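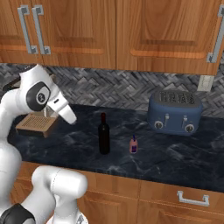

I love kitchen tasks, and I want more labs to publish them. I also want us to agree on a few plain rules for doing it, and I think we're closer than people believe.

My first rule would be to write down the starting layout. If a bottle stands near a toaster in your simulated kitchen, tell me how far it can shift between trials and who picked that range. Parvaneh Ghaffari ran our March tests at Careo with 11 layouts, and two of them produced nearly all the failures. That's wonderful information! A single success rate would have buried it.

Next, report contact. A gripper that fetches the tray and brushes a wine bottle on the way has done something different from one that keeps clear, and a score sheet should show it. Verna Ruiz-Ortega thinks this asks too much of small teams. I disagree – the simulator already knows every touch, so logging them took us about 3 hours to set up.

Then there's stopping. Say what ends a trial, and say it before you run any. We changed our time limit halfway through once and had to throw out six days of results, which still stings.

None of this needs a thick standard. One page stored next to the code would do, and I'd happily read yours tonight.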